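About Us

Brareck Upholstery School
Hand sewing, furniture repair and upholstery for adults. Grustham, since a long time ago.

Who we are

Small school, big tables. We teach people to fix chairs, cushions, boat seats, footstools, the odd piano bench. Started as an evening class above the old Ghanem furniture shop in Grustham, moved downstairs when the shop closed, never left. The sign out front still says Ghanem. Come in anyway.

We run a beginners course in September and another after New Year. Up to 10 people per course, so everybody gets a bench and a chair to ruin. No experience needed. Plenty of our students have never threaded a needle when they come in.

What we teach

Hand work first. Always. Curved needles, slip stitch, blanket stitch, blind stitch, how to tie off so it stays tied off. Machines come later – week 7 on the long course. Some people get itchy about that. Fair enough, but a seam you closed by hand teaches you more about tension than a month at the machine, and the corners of a chair won't go under a machine anyhow.

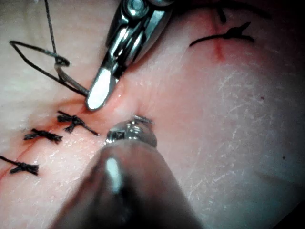
Then webbing, springs, stuffing, calico, top cover. In that order, on your own chair. If you don't have a chair we have a shed full of them, mostly drop-in dining seats, mostly brown. Pick one and it's yours for the price of the materials.

Short courses:
Drop-in seats (weekend)
Buttoning and tufting (weekend, books up quick)
Leather repair (two evenings)
Cushions and piping (one day)
Loose covers (four evenings, bring a lot of patience)

Leather repair has gotten popular. Splits in car seats, dog damage, a saddle once. Leather is unforgiving because a needle hole is there forever, so you practice on scrap for the whole first evening. Please don't bring your good jacket to the first session. Bring it to the second.

How we teach

Slowly, and mostly standing up. Short demo, then you do it, then you unpick it, then you do it again. Tutors walk around. Questions any time, there's no hand raising. We don't do certificates on the weekend courses but the long course has one, signed and stamped, and a couple of local workshops have taken people on with it.

Some of what we hear most from beginners is that the thread keeps tangling. Cut it shorter. Arm's length, no more. Wax it if it's linen. And pull the stitch closed in the direction of the seam – not up toward your face, which is what everyone does, and then the fabric puckers. 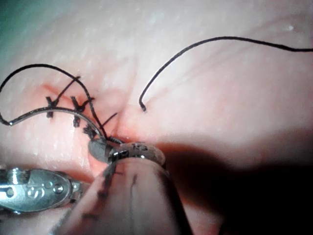 Same goes for knots. We spend a good part of the first evening on knots and it sounds dull, but upholstery is mostly string under load. Slip knot, clove hitch, half hitch, the one for buttons. You get a practise board with nails in it to take home. Return it at the end please, we are always short of boards.

The building

Ground floor, street entrance, no steps. Two workrooms and a kitchen. The front room is for the long course, back room for weekends. Good light in the mornings. It does get cold in January so wear layers. Parking is behind the Erby bakery, free after six. The bakery also does sandwiches and they know us.

We were in a bad way with the roof a few years ago. Former students, neighbors and one very generous fabric wholesaler got us $2,238 toward the repair, and the rest we borrowed. It's paid off now. Thank you, still.

Prices

The long course is $500, tools included while you are here. Pay in two parts if that's easier, just ask. Weekend prices are on the courses page and they change a bit with the cost of foam, which has been all over the place. Bring your own fabric or buy from the remnant shelf. Remnants are priced by eye.

Do you take repair work?

Sometimes. We're a school first, so we only take pieces that suit whatever the class is learning, and it will be slow. If you need it back by a certain date go to a proper workshop, we keep a list by the door.

Getting in touch

Phone is best in the mornings before class. Email gets answered in the evening, ussually. Or stop by – if the lights are on somebody's here, knock loud on account of the staple guns.

Waiting list for September is open. Put your name down even if you aren't sure, there is no deposit until we confirm your place.

Page updated 26 May 2024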